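Two Hands, One Shirt
A bench test of four grippers on the job robots still fumble
4/16/22

Give a robot a steel block and it will put that block in the same spot until the bearings wear out. Give it a shirt and all bets are off. I've been wanting to run a proper gripper comparison on laundry since December, and I finally got the bench time to do it. It was the most fun I've had with a pair of arms in ages!

The lineup: the Dorkiteo, a plain two-finger parallel gripper with hard tips; the Helska, same idea but with soft pads; the Holovko, which has thin, springy fingers made to slide under things; and the Pliltar, the heavyweight of the group at 1,010 grams with its mount. The lightest, the Dorkiteo, comes in at 210. That gap matters more than I expected, and I'll get to it.

Every gripper got the same three jobs. Pick a shirt up by one corner, pull it flat with both arms, and fold it once. I ran 1,258 grasps in all, which is an odd number to stop at, but I had planned on 1,000 and kept going after a software update to the controller made me want to repeat the Helska set. 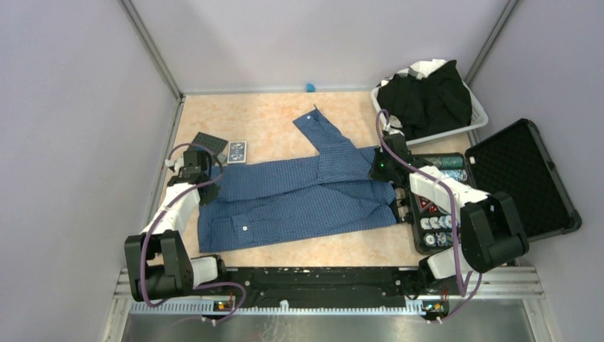 Fabric is hard on a gripper for a simple reason: there is almost nothing to grab. The fingers have to press into the cloth, pinch up a bit of it, and get only the layer you wanted. Dress shirts are the worst of the lot, and I love them for it. A dark blue check like the one stretched between the two arms will lie there with a fold running right through the middle and one sleeve poking off at an angle, and the controller has to work out which edge is really an edge. Cuffs are a special pain. A hard fingertip that lands on a button tends to skate off, and then you've got a handful of sleeve and no idea where the collar went.

The Dorkiteo was quick and clean on single layers. It's so light that the arm hardly notices it, and fast moves stay crisp right to the end. On thick seams it slipped, and I heard myself groan out loud more than once. The Helska's pads fixed nearly all of that. They give a little, they grip a lot, and they pick up lint like you wouldn't believe, so keep some tape handy.

Then there's the Holovko, and I have to say, what a lovely thing to watch. The fingers bend as they touch the table and slip under a hem with no fuss at all. It has a weak spot, though: pull hard with both arms and the fingers flex, so the shirt never gets quite as flat as you'd like.

The Pliltar never dropped anything. It also made the arm wobble at the end of every long reach, and I had to slow the whole routine down before the folds came out straight. On a bigger arm I'd happily try it again.

If I had to fold my own laundry with one pair tomorrow, I'd bolt on the Helskas. The pair I keep wanting to play with is the Holovko, and next I'm putting one on the left arm and a Helska on the right to see how they get along.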